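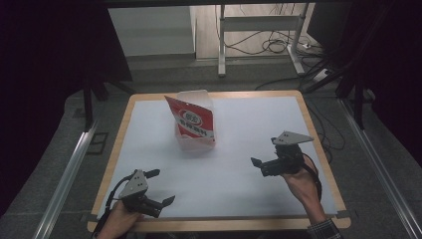
Table in the tasting room, covered with white paper, with a snack carton.

Clullutard Hall, Flinness
Kitchen, tasting room and store: safety check before hire season
Checked by: Arif Samarakoon
Date of check: 16 November 2025
Copy to: Alper Ekinci

Marking: OK = no action. FIX = must be repaired or changed before the next hire. WATCH = can be used, look again at the next check.

1. ENTRANCE AND EXITS

1.1 Front door opens fully from inside without key. OK
1.2 Back door opens fully from inside without key. FIX
Comment: The door opens, but the bar must be pushed very hard. A child or an older person would maybe not manage it. I put oil and it became a little better. Please call the locksmith, oil is not the solution.
1.3 Exit signs lit. OK
1.4 Path outside the back door is clear. WATCH
Comment: The neighbour's bins were standing on our side again. I moved them and left a polite note.

2. FIRE

2.1 Extinguishers in place and needle in green area. OK
2.2 Fire blanket beside stove. FIX
Comment: The blanket is hanging behind the coat hooks. When coats are there, it is not visible. Move the hooks, please, and leave the blanket where it is.
2.3 Smoke alarms tested with button. OK
Comment: The one in the corridor is quieter than the others. I changed the battery and the sound is now normal.

3. GAS AND ELECTRICITY

3.1 Gas shut-off tap is labelled and easy to reach. OK
3.2 Stove burners light and stay lit. WATCH
Comment: Rear left burner needed 2 attempts. The flame was blue and even afterwards.
3.3 Cords and plugs without damage. FIX
Comment: The Watier urn has a cord with cracked cover near the plug. I have taken it out of use and tied a red label on the handle. Do not remove the label, also not "only for one morning".
3.4 Safety switch tested. OK
3.5 No power board plugged into another power board. OK
Comment: Much better than in April, thank you.

4. FOOD AREAS

4.1 Fridge temperature below 5 degrees. OK
Comment: It showed 3 degrees on the door display and the same on my own thermometer.
4.2 Food in fridge is covered and has a date. FIX
Comment: One bowl with rice without date. I threw it away. If it was yours, I am sorry, but the rule is also on the door.
4.3 Benches and tables can be cleaned properly. OK
Comment: For tastings, use fresh table paper for every group and do not turn it over.
4.4 Allergen cards available for hirers. WATCH
Comment: The cards for sesame and soy are nearly finished. Print more before the next tasting.
4.5 Hand basin has soap, paper towels and warm water. OK
4.6 Signs of mice or insects. WATCH
Comment: Nothing in the kitchen. In the store I found a few old droppings behind the Kemppainen shelf. They were dry and grey. I cleaned the place so that we can see if new ones come.

5. FLOORS AND STORE

5.1 Floor even and not slippery. FIX
Comment: The mat in front of the sink curls up at one corner. I have almost fallen on it myself.
5.2 Heavy things stored low. FIX
Comment: The big pots are again on the top shelf. Please bring them down with two persons.
5.3 Cleaning chemicals locked and in original bottles. OK
5.4 Step ladder has all rubber feet. OK

6. FIRST AID

6.1 Box complete and in date. WATCH
Comment: Burn gel expires soon. Blue plasters were missing and I filled them up from my own box.
6.2 Emergency numbers on the wall are correct. OK

COSTS

Alper asked me for one number for the budget. For the back door, the new cord, the hooks and the mat I would reserve $3,000. The door is the biggest part of this. If the locksmith can repair the old bar, it will become much less, but I would not promise this to anybody before he has seen it.

Next check: April, or earlier if the door is repaired before. I would like to test it myself when the work is done.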